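The Bus From Plevenik

The radio in our kitchen had been talking since before daylight, and I had stopped hearing it the way you stop hearing rain, until the man said the word Plevenik and I put down the bread knife.
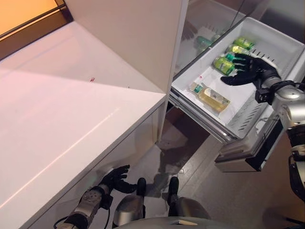
He said it wrong, with the weight on the wrong end, the way people from the capital always do. He said that armed men had stopped the bus on the river road sometime before five in the morning, that the number of passengers was not yet known, and that the district governor had been told and was deeply troubled. Then he read the price of cooking oil.

My sister was on that bus. She took it every Thursday to the market at Wastow, with two baskets of eggs on her knees and her good shoes in a bag so that she could change into them when she got there. She was sixty years old and had been told by everyone who loved her to send the eggs with the neighbor's boy. She would not hear of it. The eggs were an excuse, you see. What she liked was the bus, and the gossip on it, and the woman at the Wastow station who sold fried dough and put too much sugar on it if you asked her how her knees were.

I called her phone and it rang until it stopped ringing. I called again. Then I did what I suppose everybody in the village was doing at that moment, and put my coat on over my nightdress and went out into the road.

It was August and already warm, and I remember feeling foolish in the coat. The women from the upper houses were coming down with their hair still tied up for sleeping. Someone had heard there were 65 people on the bus, which couldn't be right, as that bus would have fallen to pieces under 65 people. Someone else had heard that the men wanted money, 1000 for each person, and somebody's husband said 1000 of what, and was told to be quiet. My mother used to say that bad news comes into a village on foot and goes out of it on horseback, and by six o'clock that morning I believe ours had gone all the way to Pliltau and come back with children and grandchildren.

We went to the Fankhauser mill, because it was where we had always gone. The mill has not ground anything since I was a girl, but it has a long wall to sit on and the only telephone signal that doesn't come and go with the wind. The baker sent over yesterday's rolls. I sat beside a young woman whose father drove the bus, and I held her hand, and I talked to her. I am a talker when I'm frightened, I always have been. I told her how my sister and I had once walked home from Wastow in the dark, the whole way, over a quarrel with a boy about a bicycle, and how my sister had carried me for the last stretch on her back and then told our mother that I had carried her. The young woman laughed at that, and then she cried, and I gave her my roll.

A car came from the governor's office a little after eight. Two men in very clean shirts got out of it and one of them read to us from a sheet of paper. The governor shared our pain. The governor had ordered that every effort be made. The governor asked that we remain calm and not repeat what was unconfirmed. He read nicely, I'll give him that, and when he had finished he folded the paper and looked at us, all of us in our coats and slippers along that wall, and I think he would have liked to be somewhere else. The old woman from the corner house asked him whether the governor knew what the fare was on the Plevenik bus. He said he would find out. She told him it was no matter, she had only wondered.

They drove away, and the heat came up, and the flies found the rolls.

It was my phone that rang. I had it in my coat pocket, and I couldn't get it out, I pulled and pulled at the lining with every face on the wall turned toward me. It was a number I didn't know. I said my sister's name before anyone could speak.

"Why are you shouting?" said my sister.

She had missed the bus. She had gone back for the bag with her shoes in it, the bus had pulled out without her, and she had been so angry at the driver that she had set off on foot with the eggs. A farmer with a cart had taken her by the old road, over the hill, and she had reached Wastow 100 years later, she said, with her phone dead and her back broken, and had heard the news from the woman with the fried dough, whose telephone this was, and who was waiting to have it back.

I wanted to scream for joy, and I had a bus driver's daughter holding on to my sleeve.

"Is there anything about the others?" I asked, as low as I could.

My sister was quiet, and I could hear the market behind her, a man calling out the price of plums. She said that nobody there knew anything either. She said she had known every person who got on at our stop. Then she asked who was with me, and I told her, and she said to put the girl on.

So I gave the phone over. I don't know what my sister said to her. It took a long while, and the girl mostly nodded, as if she could be seen. When she gave the phone back it was hot from her hand, and she sat up straighter and wiped her face with the end of her scarf, and we moved along the wall together to where there was still some shade.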